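Pre-run checklist, wrist-view floor pickup
Cell: Manport
Software: Druvow planner, Grerico perception node
Filled in by: Tyra Vik
Date: 1st January

1. Emergency stop, both buttons
OK. Arm halts and the planner drops its queue. Had to clear the fault twice before the controller let go of it.

2. Speed limit loaded from file
OK. Reads 50 mm/s on start. Please don't set it by hand in the console - the value is lost on restart and the old default comes back.

3. Joint limits match the Esteves config
FAIL, then OK. Wrist limit was still from the June file. Replaced and reloaded. The old file is now in the archive folder.

4. Watchdog on camera stream
OK. Pulled the stream for 336 ms and the arm went to hold. Log line is there but the timestamp is in local time, and everything else is UTC. Ticket 161 is still open.

5. Hand-eye calibration
OK. Residual is under the limit. Not redone today, only checked against the stored one.

6. Finger mask in perception
OK with comment. Mask covers both fingertips when the gripper is open wide. Half-open and closed still to do. If the mask is short at the tips, the planner sees its own fingers as obstacles and refuses every path down.

7. False detections on bare floor
Comment. The marble pattern is the hard part. The white veins give long edges, and the segmenter likes to join them into thin objects. Raised the minimum height so flat things are ignored. Small dark specks on the floor should be dropped by the same filter, but sweep before the run anyway.

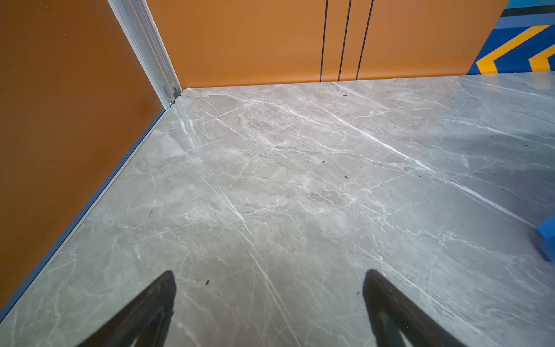
Glare is the other thing to watch. Depth gets holes where the floor shines, and a hole must be treated as unknown, never as free space. Checked in the planner settings: unknown is set to blocked.

8. Wall planes in the collision scene
OK. Orange walls are in as two planes with 90 mm clearance. The corner trim is not modeled separately.

9. Release on lost grasp
Not tested. Needs a second person at the stop.

Cleared for slow runs only. Item 9 to be done before the speed limit is raised.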